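Black T-shirts come out of my folding pile looking slept in, what am I doing wrong?

Posted by Laimutė Ķēniņš in Laundry & Ironing
3,787 views

Hi all, hoping somebody here has more patience with laundry than I do. I wear black T-shirts to work (I'm at the front counter at Barkeck, it's the dress code, no way around it) and I own a silly number of them. I wash them inside out, cold, hang them up, and then fold them on the bed in the evening while I'm watching something. By the time I pull one out of the drawer there's a crease right across the chest and the sleeves have gone all bunchy. White shirts I can sort of get away with. On black every little line shows up under the store lights, and I get comments!

I tried one of those plastic folding boards and gave it to my sister after 3 tries. I don't really want to iron either, I don't even have a proper ironing board, just a towel on the counter. Is there a way of folding that doesn't leave a mark down the front? And does it matter that I do it on the bed? Thanks in advance!

Rasmus Lill
Member, 300 posts

Yes, it matters a lot that you do it on the bed! The comforter gives way under your hands, so you think you've flattened the shirt and really you've pushed it into a dip. Go find a table. Any table that's bigger than the shirt, wiped down first, and a light one if you have the choice, because black on white shows you every wrinkle and all the lint too (I used to fold mine on a dark brown desk and couldn't see a thing).

Then before you fold anything, lay the shirt out sideways in front of you, take hold of both ends and pull until it's taut. Don't yank it, you'll stretch the neck. Just enough that the fabric stops sagging in the middle.
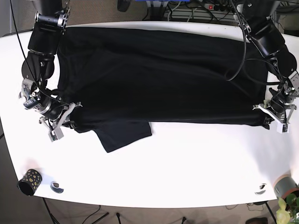 Black tee held taut at both ends on a white table. Still some soft wrinkles in it.

See how there's a piece hanging down on the lower edge, left of center? Whatever it is on yours, sleeve or corner, sort that out now. If you fold over it you've made yourself a lump, and the lump presses a line into the front of the shirt while it sits in the drawer. I go over the whole thing with the flat of my hand after that, from the middle outward, then fold the sides to the back, sleeves flat, and fold the bottom up toward the neck twice. Mine live standing up in a row in the drawer, so there's no weight on any of them.

It takes me 20 minutes to get through a full basket this way. I put the radio on.

Gediminas Liepiņa
New member

just hang them up. i have a rail from Clusorport and have not folded a shirt in years

Inese Jankauskaitė
Member

I agree with Rasmus about the table, but I'd look at the drying first. If you're draping them over a rack with the bar across the chest, there's your crease, and no folding method is going to take it out. Put them on hangers while they're still damp, give each one a good shake, pull the hem straight and leave it alone till it's fully dry. Mine still get a bit of a line at the hem, I've never figured that one out.

Also, how full is the drawer? Mine was packed so tight I had to lean on it to close it, and that was pretty much ironing the creases in. I moved half of them to a shelf in June and it's been so much better. For mornings when one is wrinkled anyway, I hang it in the bathroom while I shower and smooth it with damp hands. Works on thin cotton, not so great on the heavy ones.

Laimutė Ķēniņš

Oh no, I do drape them over the bar! Right across the chest, exactly where the line is. Okay, hangers tonight, and I'm clearing off the kitchen table. Gediminas, I would love to, but I have a closet the size of a cereal box. Will report back once I've done a whole week's worth.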